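Search this site
Enter keywords
Go

A Morning at the Heffernan Basket Works Open Day

May 23, 2022

I have been meaning to write this up ever since we got home, and now the laundry is done and the dog is asleep, so I have run out of excuses! Those of you who have been reading for a while know that I can't pass a basket without picking it up and turning it over to look at the bottom. So when my sister sent me the notice that the Heffernan works was opening its doors for the day, I had the car packed before she'd finished typing.

The drive out to Clundemero is a pretty one if you take the river road, and we did, and we stopped for coffee, and then we stopped again because there was a farm stand with rhubarb. By the time we pulled in, the gravel lot was full and a very patient young man in a yellow vest waved us into the field next door. Admission was 6 dollars, cash only, and that got you a paper wristband and a map drawn by somebody with lovely handwriting.

The soaking room

You start in the soaking room, and I could have stayed there all morning. It smells like a pond in the best possible way. The willow goes into long concrete troughs, and the time it spends there depends on whether the bark is still on. Brown willow wants days and days, while the stripped white kind is ready after a much shorter bath. Our guide let each of us bend a dry rod and then a soaked one, and mine (the dry one) snapped with such a crack that a little boy behind me cheered.

She told us they had 3,034 bundles come in from the growers last season, and that each one gets sorted by length before anyone weaves a thing. They do it by standing the rods up in a barrel and pulling out the tallest first. My grandmother sorted her knitting needles the same way, in an umbrella stand, and I had to tell the guide so, and she was very nice about it.

On the weaving floor

Up a flight of wooden stairs is the weaving floor, which has tall windows on the north side and a radio going. Six weavers were working while we were there, most of them on low slanted boards with the basket in front of them, and they didn't seem to mind one bit having a crowd of us breathing down their necks. One was finishing the border on a log basket, and I watched her tuck each end behind the next until I lost track of which rod was which. She said the border is the part customers notice and the base is the part that matters. I have thought about that every time I've carried the firewood in since.

Rattan has its own corner, as it comes from overseas and behaves differently from willow. It's more forgiving, the weaver there told us, and it takes a curve without sulking. Round trays are what the apprentices make first, over and over, until the rim sits level. I have one at home with a rim that does not sit level at all (mine, from a church basement class years ago) and I felt a good deal better about it.

The big surprise for me was how much of what they sell now is meant for kitchens. When I was a girl a basket held eggs or mending, and that was that. These days people want something for the counter, something for the onions, a tray for the table, and a fabric bin with a wire rim for whatever is left over. I like a mix myself, and a plain woven tray looks right next to nearly anything.
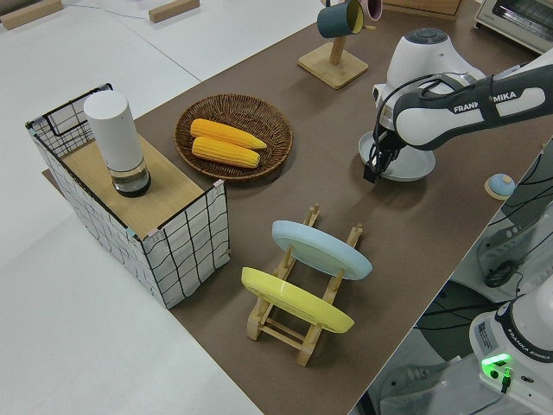
The shop and the tea tent

We came out through the shop, naturally. They had 255 baskets put aside as seconds at half price, and by the time we got there the good shelves had been picked over, but I found a small oval one with a slightly drunken handle that I love. My sister bought a bread basket in the pattern they call Wustotard, with the dark band halfway up, and then went back for another one for her neighbor. There was also a table of kits from Ceder, the tool people, with a bodkin and a little side knife in a canvas roll. I picked one up and put it down more times than I'd like to admit. It stayed there. I am regretting it.

Tea was in a tent out back, with scones and a very good plum jam, and we shared a table with a couple who had come for the cane chair repair demonstration. If you have a chair with a sagging seat, bring it along next time, because the repair bench will look it over for free and tell you whether it's worth saving. Theirs was. They were so pleased.

The next open day is in July. Wear flat shoes for the stairs, bring cash, and go early if you want first pick of the seconds. There is a bench by the troughs if your knees are like mine.

3 comments

willowandwool
Oh, you've made me want to go! Do they let you bring dogs, do you know? Mine is small and mostly asleep.

porchlight56
We were there in the afternoon and the seconds were down to laundry hampers. I bought a hamper anyway. The scones had run out too, so you picked the right time.

Reply from the author
Dogs were fine in the field and the tea tent but not upstairs, willowandwool. And I'm so sorry about the scones!

Contact | © The River Road Notebook, all rights reserved | Back to top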